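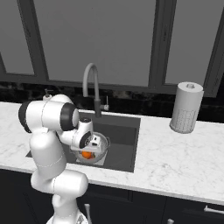 Still no good with forks, then, was the first remark of the afternoon, from somewhere at the back of the coach as we pulled in at Skudside. Fair enough. Same person had been to the May open day and watched a machine chase one fork across a tray.

Anyway. Skudside open day, 20 July 2022. Notes typed up on the ride home so forgive the state of them.

Kitchen stuff first. Stement do most of their practice runs in simulation before a real arm gets near a real sink. One of theirs is a white arm over a sink, metal pot in the basin, orange in the pot. Marble counter, paper towels, nice tall faucet. Fancier kitchen than mine. The job sounds like nothing, a kid could do it, but the guide said a pot in a sink is a pain for a gripper. Shiny rim, basin walls all around, faucet hanging over the top.

Numbers, as given to us: 929 tries at sink jobs on the computer, 42 thrown out for bad setup. Didn't catch the success rate. Asked twice, got "improving" twice.

Then over to Lanz, shop-floor side, 13 minutes late. Much more convincing. Shelf restocking, boxes all one size, arm just gets on with it. Slow, though. I'd have had the shelf full and be on my break. It stopped dead when a label faced the wrong way and a tech had to come and turn the box round.

Grusmont had the floor scrubber. Loud. Works fine, you could put it in a supermarket tommorow, and I gather some already do that sort of thing. Doesn't do corners.

So can they do chores yet? Shop floor, some, if everything is the same shape and someone stays close by. Kitchen, no. Laundry wasn't even on the program, which I was hoping for.

Asked Stement about price for a home arm. No price. Maybe two years, maybe more, they wouldnt be pinned down.

Sandwiches good. Parking lot a mess, coach left at 4.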